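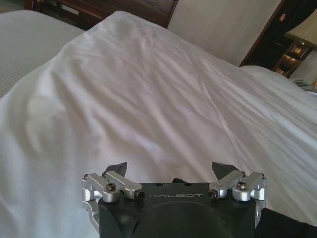 Learning to sleep in a town with bells

When I moved to Turunville in June, I was prepared for many things. I had read about the rent, the buses and the rain. I had not read about the bells. The church is at the end of my street and it rings every quarter of an hour, also in the night, and at five in the morning it rings for much longer, for a reason I still did not find out.

In my country I slept very well. I grew up beside a road with lorries, and I was always a little proud that I could sleep anywhere, on trains, on the floor of my cousins' house, once in a dentist's waiting room. So I believed the bells would be a problem for one week. After one week I was awake at a quarter past two, at half past two and at a quarter to three, and I knew the three small melodies so well that I was humming them at work.

My colleagues gave me a lot of advice. One of them told me to drink warm milk, another one told me never to drink anything after seven. I was told to buy a heavier blanket, and also to sleep with only a sheet. I tried nearly everything, but not at the same time.

The first thing I bought was a pair of ear plugs from Boltero, the big shop near the station. They were made of yellow foam and they were good against the bells, but then I heard my own heart, and this was worse. I also did not hear my alarm and I came late to work two times. The second pair was made of wax. I do not recommend wax if you have long hair.

After this I started to write down my nights in a notebook. I wrote the hour when I went to bed, the hour when I believed I fell asleep and which bells I heard. I did this for 228 nights, and my sister says that this is already an illness. But I learned something from it. I did not hear all the bells. On a normal night I heard the ones before three o'clock and then nothing until five. So I was sleeping in the middle of the night, and what made me tired was mostly the waiting. I was lying there and thinking: now it will ring. Then it rang, and I was angry, and it is hard to be angry and sleepy together.

The change which helped me the most was a boring one. I moved the bed. It was standing against the wall on the street side, and I pushed it to the other side, next to the cupboard. It is uglier and I must climb over the corner to open the window, but the sound is softer there. I also bought thick curtains from Tanico, dark green, for 613, which was more than I wanted to pay. They are too long by the width of a hand and I have not shortened them yet.

The other change was the clock. I took it out of the bedroom, and the telephone too, which now sleeps in the kitchen. For the alarm I use a small wind-up one that I keep inside a drawer, so I cannot see it. Of course the bells tell me the time anyway, if I count them, so I had to teach myself not to count. I recite the names of the villages on the bus line to Pan instead. There are many of them, and I have never reached the last one.

In the spring I went home for a visit, to my old room with the lorries. I lay down at eleven and I was expecting the best sleep of my year. I was awake until almost two. Between the lorries it was very quiet, and I kept listening for the quarter.

If you live near a church and you have a method that I did not try, please write it in the comments. No wax, please.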